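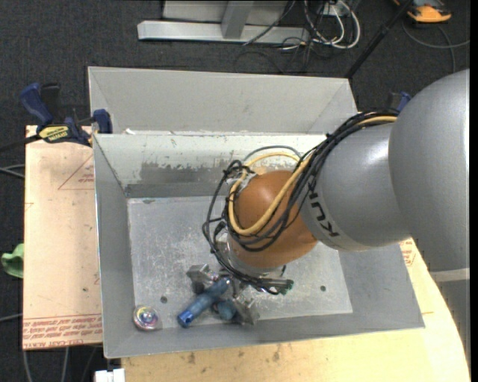
Call for participants: working group on good practice for bin-picking cells

Farnley is looking for people to help write a short, practical guide to running bin-picking robots safely and consistently. We want cell operators, maintenance technicians, integrators and safety staff. You do not need to have written a standard before.

The guide will cover:
- risk assessment for cells that handle mixed parts
- gripper checks at the start of a shift
- cable routing at the wrist, and when to replace a worn bundle
- how bins are clamped or fixed, and who signs off after they are moved
- what to record after a dropped part or a collision

We have 16 places. Members join one online meeting a month and read drafts in between – expect around 30 hours of work in total. There is one in-person session in June, hosted by Petrauskas, with travel paid. The work itself is unpaid.

To apply, send one page on the cells you work with and one rule at your site that you would keep or change. Applications go to Gizella Erdős by September 18, 2025. Your employer must agree in writing if you plan to share site procedures.

Comments (3)

Ernő Dobos: Does this include cells with a person loading the bins by hand? Most of ours do.

Gizella Erdős: Yes, manual loading is in scope. Mention it when you apply.

Hywel Owen: Please say something about clamps. Our checklist has 34 lines and none of them cover the bin fixings.

Related
Stasovier: Technician, robot maintenance
Lockout rules for small cells – comments wanted
Plarkimberg gripper inspection form, revised

Contact | Copyright Farnley | Back to top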